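Section 9 of the Ledurley set-up guide: clearing up a break room kitchen with the hand grippers

I wrote this part after we brought the grippers into the staff kitchen at our Waststead site. If you've done the warehouse sections already, forget most of the speeds you learned there. Kitchens are smaller, the stuff is softer, and somebody always wants to get to the sink.

### Before you start

1. Tell the people who use the kitchen what's going on. I put a note on the door in March and I still got asked every morning, so say it out loud too.
2. Pick the jobs you're handing over. Ours were trash bags, snack wrappers and paper cups. Dishes stayed with people, and so did anything on the counter that plugs in.
3. Load the job list called **608 Soft Waste** in the Kandside panel. The default list is for boxes and it grips way too hard.
4. Check both grip pads for grease. Wipe them with a damp cloth and let them dry.

### Picking up a knotted bag

1. Bring the jaws in under the knot, open and level.
2. Close slowly on the hanging part of the bag, with a pad on each side. You want folds of plastic between the pads – a single layer will slide right out on you.
3. Stop and look before you lift. Loose ends are fine as long as they stay out of the linkage.

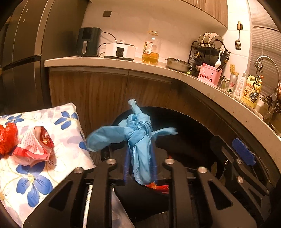 Does someone have to stay in the room while the grippers are working? For the first 198 picks, one trained person stays within reach of the stop button, and after that it's up to your shift lead, who can sign it off in the log.

4. Lift straight up, a hand's width at most, and wait a second. If the bag sags or slips, set it down and take a fresh hold lower on the knot.
5. Move it only once it hangs still.

> **Caution:** Don't use this routine for bags with liquid or broken glass in them. Those go out by hand, with gloves on, same as always.

### Adding the second gripper

I'd run the first gripper by itself for a full shift before you get fancy. Once you're comfortable, the second one can take cups and other light things while the first holds on to the bag. It saves a lot of back and forth!

1. Set the second gripper to **Light**. Paper cups crush easily, and a crushed cup is a pain to re-grip.
2. Come in from the side, well clear of the first set of arms.
3. Close until the cup stops wobbling, then quit. More squeeze won't help you.
4. Keep the cup close to upright, especially if you haven't checked whether it's empty.

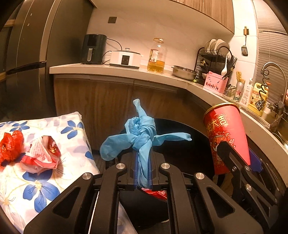
5. Let go of one thing at a time. I like to drop the lighter item first and then deal with the bag, but the panel lets you pick either order under **Release**.
6. Send both grippers back to rest before anybody reaches across the work area.

**Note:** If the two sets of arms touch, the panel shows code 9 and everything holds where it is. Don't pull them apart. Open the second gripper, back it out the way it came in, and clear the code.

### What changes for your people

Okay, this bit isn't strictly set-up, but the folks at Pacheco asked me to put it in after they read my first draft. The kitchen round used to land on whoever had the late shift, and they grumbled about it, and I can't blame them (I did it for two years). Now the late shift checks the log, wipes the pads and swaps the liner. It's less bending and more watching, and some of my crew found the watching harder to get used to. Give them short turns at the panel to begin with and trade off often.

Also, change the job sheet. Ours said "empty kitchen trash" for months after the grippers took that over, so people were doing it twice. Write down what the person does now, including the bags that still go out by hand, and tape the new sheet up where the old one was.

Pad replacement and cleaning supplies are in the next section.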